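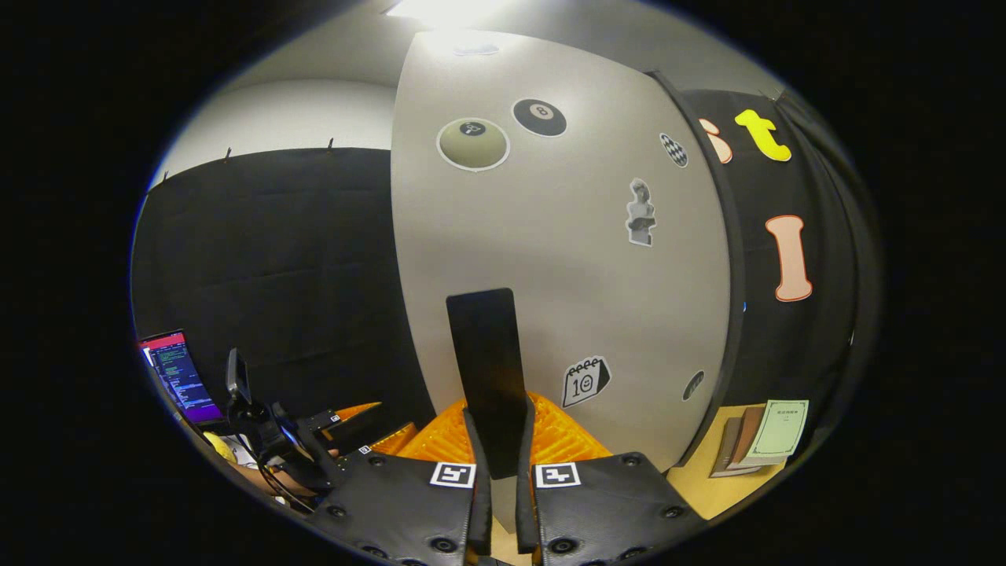

Subject: Re: cabinet demos, how many is enough?

Hi all,

Sanaa Berrada wrote:
> We stopped at 70 demos for the Leltmont set and the policy
> still fumbles the shelf. Is it worth recording more, or
> should we change how we record?

Sanaa, I'd change how you record first! We had 215 on Nodby and a good chunk of them were near copies, same approach angle, same speed, me half asleep by late afternoon. I threw out 60 of those and the next training run didn't get any worse.

What I do now, in order:

1. Start each demo from a different spot, and tilt the gripper a bit too. Boring but it helps a lot.

2. Open the fingers wide well before you get to the shelf — the bottle is upright and the late openers were my worst clips by far.

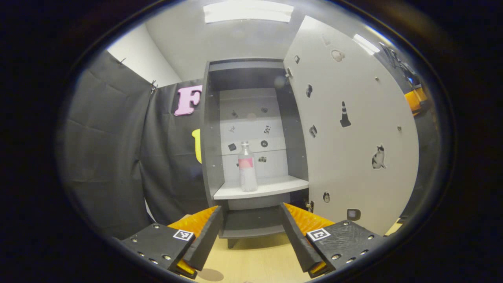
3. Keep the slow, clumsy recoveries. I used to delete them (vanity, mostly) and I regret it.

Also, are you still on the old Ragab export script? It was dropping the last 2 seconds of my longer clips. I can send you my patched one.

Cheers,
Gosasa cabinet desk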